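Search the encyclopedia Go

Didora (motion planner)

Didora is a software package for planning the motion of two robot arms that work over the same table. It was started by Nabil Dabbas and Toàn Lâm as a part of the Rellero control system, and became a separate package in February. The current maintainer is Shadi Hattar.

Planning

The planner receives a list of objects and target places from the perception module. For each object it chooses one arm, computes a path for it, and reserves the space which this path crosses. The other arm can move at the same time only outside the reserved space. If both arms need the same region, the arm with the shorter remaining path goes first. The default time limit for one plan is 200 milliseconds. When the limit is passed, the arms stay in their last safe position and the request is sent again.
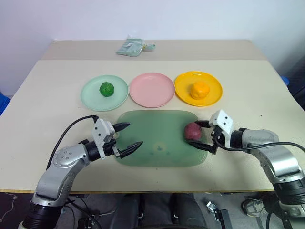 Two-arm sorting task with colored balls and plates. The fingers of the right gripper are at the dark red ball.

Perception

Objects are separated by color first and by shape second. Translucent surfaces are a known difficulty, and Gaëtan Lecomte added a filter for them in version 55. The filter can be turned off in the settings file.

Testing

The test collection contains 563 recorded tasks, of which 268 use both arms. Results are stored in the Zasside log format, and can be replayed without a robot.

See also: Rellero, Zasside

Last edited 28/08/2018
Shares 4 | Comments 2
Contact | Copyright | Back to top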